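Spare power strips find new homes at Isham swap morning

A good many of us have a drawer, or a box at the bottom of a wardrobe, where old leads and power strips go to be forgotten, and on Sat 31 May the people of Isham were invited to bring theirs along to the Kakemell hall and see whether someone else might like them. They came in great numbers, too! By the time the tea urn was switched off, 389 leads, plugs and power strips had been handed in, which is rather more than the organisers had laid out tables for.

The morning was the idea of Kaiwen Fan, who moved to the village in February and found, on unpacking, that the family owned seven power strips and not one that reached the kettle. "I thought we couldn't be the only ones," Kaiwen told us over a very welcome slice of lemon cake. "You always keep them in case, and then the case never comes, or it does come and you go out and buy another."
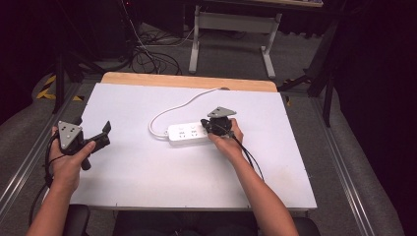 A white power strip with a row of sockets is about as plain a household thing as you could wish for, but they were easily the most wanted items of the day. Everything handed in went first to a checking table at the far end of the hall, run by the repair shop Olszewski, where each one was looked over for cracks, scorch marks and tired cords before being tested and given a green sticker. Anything that failed had its plug cut off and went into the recycling crate, and 63 items ended up there, including a brown extension lead that its owner thought had come with the house.

Visitors were also shown how to put a lead away so that it lasts, in wide, easy loops and never wound tightly round the body of the strip (guilty, I'm afraid). There was good advice as well about not plugging one strip into another, and about keeping heaters on a wall socket of their own, and several people wrote it all down on the backs of their raffle tickets.

The raffle and the cake stall raised £1,000 between them for new lighting at the hall, with the hamper given by the Priretti café going to a delighted family from Church Lane. Leads left over at the end have been boxed up and may be collected from the hall on any weekday morning. A second swap, for lamps and small kitchen things, is planned for the autumn.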